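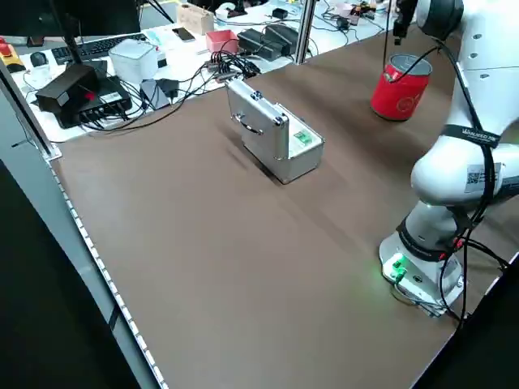

How many times does a robot arm have to be shown a simple task before it can do it alone? The answer depends on the task, but a lab in Mildale has settled on a few hundred tries for each one, spread over as many different objects as the staff can find.

The lab, run by a small company called Skerasine, has now recorded 2991 short runs of people guiding a robot arm through everyday handling jobs. The collection will be used to train a program that is meant to pick up, move and set down things it has not met before. Recording began in December.

The objects are ordinary ones. A red can and a small aluminum case with a folding handle are among the items used on the brown work table, where the arm holds things in a two-fingered gripper. Other sessions use cups, boxes and kitchen tools, most of them bought secondhand in town.

"People ask why we don't just program the motion," said Signe Kárason, who leads the project. "We could do that for one can in one spot. Move the can a little and you start over."

Each run lasts under a minute. An operator steers the arm through the task while cameras and the arm's own sensors record what happens. Runs that go wrong are kept too, but they are marked so the training program can treat them separately.

Seven operators share the work in shifts of 4 hours. Hinata Fukuda, who joined as an operator after working in a print shop, said the first week was the hardest.

"You grab too fast," Fukuda said. "Then you learn to wait, and your runs start to look like everybody else's. Then they tell you they don't want them all to look the same."

That last point has been a subject of some debate at the lab. Mikkel Briem, who checks the recordings, said he now asks operators to change the starting spot of each object between runs - and to approach it from a new side when they can.

The current list has 28 tasks. Skerasine plans to add more after a first round of training, which will be done on computers rented from Nendine. The company has not said when it expects to test the finished program.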